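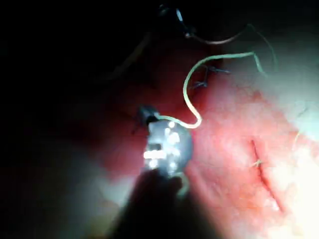
Reading time: 2 minutes

Home | Features | Standards | Events | Contact

Agreed rules for the robot-held stitch

Suturing is among the first tasks that surgical robotics groups try to automate, and until recently each group judged its results in its own way. The Prandwood code of practice, revised in November, sets out a common approach.

The code asks that every stitch be logged as a separate event, with the thread, the tissue and the instrument named. A supervising surgeon must be able to halt both arms with one control. Jaws may grip the thread only at points agreed before work starts.
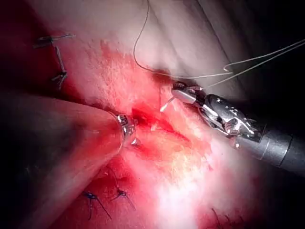 Tension is treated in a chapter of its own. Limits are to be set for each type of tissue and may not be raised during a session. In preparing the revision, the Stoltmont working group reviewed 2,139 logged stitches and received 87 written comments, most of them on this chapter.

Sites that adopt the code are expected to keep their records open to outside review. Primley has applied it since its first draft.

Related items
Castaño: training records for console staff
Instrument wear and when to replace
Stop controls compared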